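Suturing practice at home and in the skills room: frequently asked questions

These answers were put together by Gisela Mansilla for people joining the Bendora evening course, and for anyone else who has been told they need to buy a lot of kit before they can learn to close a wound. Cristóbal Aravena read them over and disagreed with two. His objections have been left in.

Do I need an expensive practice pad?

I doubt it. The Gosten pad costs 270 and the plain one we keep in the cupboard costs a fraction of that. The dear one has more layers and a nicer box. After a month of regular use both have the same ragged line down the middle, and I have yet to meet a beginner whose stitches were better on one than the other. Buy the cheap one and spend the rest on thread.

Cristóbal says the better pads hold a deep stitch without tearing, and that people who tear their pad every time learn to pull too gently. Fair enough, for deep stitches. You won't be doing those until the second half of the course.

What about pig's trotters, chicken thighs, banana skins?

Chicken thighs with the skin on are good and cheap. Trotters are tough, which is useful for learning what a blunt needle feels like. I've never seen the point of banana skins. They split if you look at them and teach you nothing except to be cross with a banana. Keep any meat well away from food you mean to eat, wear gloves, and throw it out the same evening.

How many stitches before I'm any good?

You will see 1,000 quoted all over the place. I have tried to find out where it comes from and got nowhere. Some people place a tidy row after 100, and some have done 900 and still drag the needle sideways through the skin. If you do the same wrong thing over and over you get very quick at it. Do ten, stop, look at them properly, then do ten more.

Which needle should I start with?

A curved one, on thread you can see easily. For skin you want a cutting needle. The packet will tell you the curve and the length, and it will probably tell you a lot of other things as well, most of which you can ignore for now.

Where do I hold the needle?

Grip it with the needle holder somewhere between the middle and two thirds of the way back from the point. Too near the point and you have nothing left to push through. Too near the thread end and it bends or swivels. Don't hold it in your fingers, even at home, even just this once.

Why does everyone go on about ninety degrees?

For once the advice everyone repeats is sound. The point should go into the surface square on, and then you turn your wrist and let the curve do the travelling. If you go in at a slant, you take a wide shallow bite on top and the edges roll inwards when you tie. The commonest fault I see is pushing the needle forward in a straight line. It is a curve. Pushed straight, it tears.

Is a red line drawn on a pad any use?

A bit. It gives you something to aim at, though a drawn line has no edges to bring together. Cut a real slit as soon as you can bring yourself to do it.

What is the other hand supposed to be doing?

More than most people let it.
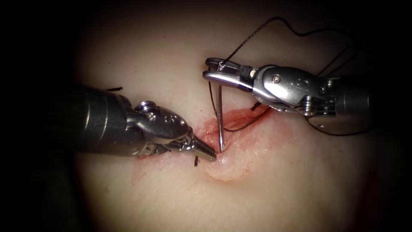
The second instrument steadies the edge so that it doesn't ride up with the needle, and it should be near the spot where you're working before the point goes in. Beginners park it somewhere off to one side and then go looking for it when things have already slipped. Press or lift lightly. If you're leaving dents that stay, you're squashing the edge, and on a patient that edge has to heal.

Do the video courses work?

They're fine for seeing the order of things. I'm less convinced by the ones that promise you a skill by the end of a weekend. The Flestmont series is clear and the knot section is worth watching twice, but the person on the screen can't see your elbow sticking out. Get someone to watch your hands at least once.

Should I buy magnifying glasses?

Not for skin. Get a better lamp.

Cristóbal wears his for everything and thinks I'm being stubborn. His eyes may be worse than mine.

My knots keep slipping. Is it the thread?

Could be, but I'd look at the knots first. Slick single-strand thread needs more throws than braided thread, and each throw has to lie flat and go the opposite way from the last. If you've checked all that and it still slips, try a different packet before you blame yourself.

Do I get a certificate?

Yes, and please don't read too much into it. It says you attended. It doesn't allow you to stitch anybody, and no employer should treat it as if it did.

Where are the sessions, and what do I bring?

Upstairs at the Olivares building, 6.30 pm, with a break in December. Bring short nails and something to tie your hair back. Instruments and sharps bins are provided. Used needles go in the bin and nowhere else, including your pencil case.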